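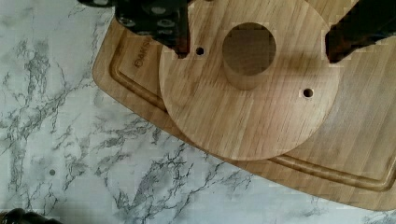
Breaker trips when kettle and toaster run together

Pinby Home Forum > Electrical > Kitchen circuits
Started September 2025 | 697 views

gisano_road
We bought a house in Wuria in January and the kitchen breaker has tripped on us maybe twice a week. It only happens at breakfast. Kettle alone is fine, toaster alone is fine. Kettle and toaster together gets a minute or so and then everything on the counter goes dead. The fridge stays on. Breaker says 20 on the handle. House was built in 79.

Is the breaker worn out, or is this normal? My brother-in-law says put in a 30 and forget about it.

marlow_k
Do not put in a 30. If the wire in the wall is sized for 20 amps, a 30 amp breaker will let it overheat and you won't know until there's a smell. Tell your brother-in-law thanks.

What you have is an ordinary overload. Read the plate on the bottom of each appliance and add up the watts. A 20 amp circuit at 120 volts gives you 2,400. A kettle is usually 1,500 by itself.

gisano_road
Kettle is 1,500, toaster is 900, toaster oven is 1,800. So kettle plus toaster is right at 2,400. I would have thought that was OK if it's the exact limit?

There are two outlets on the long wall and one near the cutting board. I haven't tested whether they are all the same circuit.
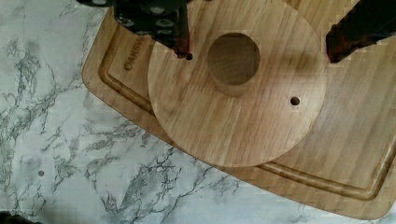 Counter with the cutting board on it

hal_in_the_basement
Right at the limit is why it takes a minute. Anything else on the line pushes it over - under-cabinet lights, a phone charger, the dining room outlets. I'd make a map before spending any money. Turn the breaker off, walk around with a lamp, write down what's dead.

tessaq
I'm going to disagree a little. Breakers do get weak with age. Ours was tripping at well under its rating and a new one of the same size fixed it. Cost me 10 dollars. Worth ruling out.

marlow_k
Possible, but the arithmetic already explains it. I wouldn't start by swapping parts in the panel, especially if the OP hasn't done it before. The main lugs stay live even with the main off.

tessaq
I didn't say the OP should do it personally.

gisano_road
Did the map last night with a lamp. All three counter outlets, the lights over the sink and two outlets in the dining room are on the one breaker. There is a second 20 labeled KITCHEN that feeds one outlet behind the fridge and nothing else I can find.

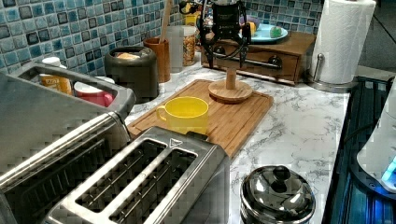
WIRING AND LOAD

hal_in_the_basement
Then the second circuit is nearly empty apart from the fridge. Current code wants at least two 20 amp circuits serving the counter. Yours may have been split properly once and then somebody remodeled. An electrician can probably pull a new line from the panel for the far end. Ask if the counter outlets are GFCI protected while they're there.

For now, boil first and toast second.

dunmore68
Or get a stovetop kettle. We did that at our last place and never called anyone.

tessaq
That doesn't help with the toaster oven. 1,800 plus 900 is over the limit without a kettle.

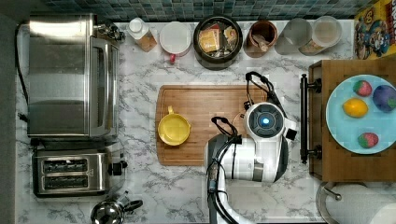 Update: electrician came

gisano_road
Had Nipon Kaewmanee from Kaewkla Electric over this morning. He put a clamp meter on the line and the breaker is healthy, sorry tessaq. He quoted a new 20 amp circuit for the end with the toaster oven and GFCI for the rest. Panel has two free slots. He also found a loose neutral in one of the dining room outlets and tightened it at no charge.

marlow_k
Good result. The loose neutral was the more dangerous problem of the two. Is he pulling a permit?

gisano_road
Yes, it's in the quote. Work is booked for week after next.

tessaq
No need to be sorry, glad it got tested. Post how it goes.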